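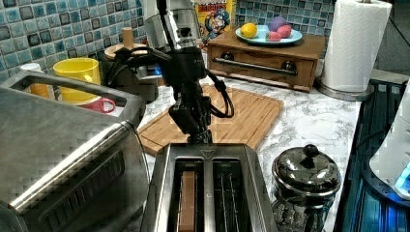

One slice in the toaster, mugs at the back, blue tile behind everything.

Our Kitchen Counter, Finally (a little gallery)

So many of you asked for more of the kitchen after my last post that I'm giving it a page of its own. I posted the first bits on 14 February 2019 and have been adding to the captions ever since, so if something reads like I wrote it half asleep before breakfast – I probably did.

For anyone new: this is the kitchen at Mesolness, which is what we call the house (the name was on the gate when we moved in and we liked it too much to take it down). My sister-in-law Janelle Lumanlan helped me plan the counter and I did most of the arguing. The room is small and the counter is the only long stretch of workspace we have, so everything that gets used before nine in the morning lives on it.

The tile

Oh, the tile! I get more messages about this than anything else. It's a mosaic of small squares in teal, turquoise, gray and slate, all mixed up with no repeat that I've ever been able to find. I wanted plain white to start with. Janelle laid a sample sheet against the wall one evening and left it there for a week without saying a word, and by the end of it I was the one calling the store. We spent 600 dollars on tile and grout and I would do it again tomorrow. The color is called Ruria, if you want to ask for it by name, though our store had to order it in and it took until May to arrive.

If you're thinking of small tiles yourself, please seal the grout. Then seal it again. I did one coat and had to go back over the part behind the stove with a toothbrush.

The toaster

Two long slots, stainless steel, brushed on top. I used to have one of the four-slice kind and it took up the whole corner, and we hardly ever filled it. The long slots are great for the bread I buy from Javier, the bakery by the post office, because his loaves come out wide and a bit lopsided and the slices never fit anything. Brown bread, usually, and I cut it myself so no two pieces are the same thickness. I've learned to set the dial at 2 and stand nearby.

The crumb tray gets emptied whenever I remember. Let's leave it at that.

The toaster oven

The big shiny one on the left. It's stainless too, with a long metal handle across the door, and it shows every single fingerprint in the house. I wipe it with a damp cloth and then a dry one, and it looks lovely for nearly 60 minutes. But I use it constantly – baked potatoes, leftover pizza, a small tray of cookies when it's too hot to turn on the real oven. Angelica Gatchalian from next door borrowed the recipe card I keep for it and brought it back with her own temperatures written in the margin, and hers were better.

The mugs

They stand along the wall behind the toaster oven: yellow, red, an orange cup, and a small white cup. I've bought sets before and I always end up reaching for the same one, so now I pick them up one at a time. The yellow is my favorite by miles. It came from the Plundar sale, that big indoor flea market out past the fairgrounds, and I carried it home wrapped in a sock.

I did try hooks under the cabinet for a while. They looked sweet, but I kept knocking the red one with my head when I leaned in to wipe the tile, so back down they all went.

The bits by the wall

There's a round wooden piece with a short peg against the tile, and people always ask about it. I just like a bit of wood next to all that metal. The silver cylinder beside it has a brushed finish that goes nicely with the toaster.

Next up is the pantry shelf, which is 32 inches wide and currently holds far too many jars. Leave me a note if there's anything on the counter you want to know more about and I'll add it here when I get a minute.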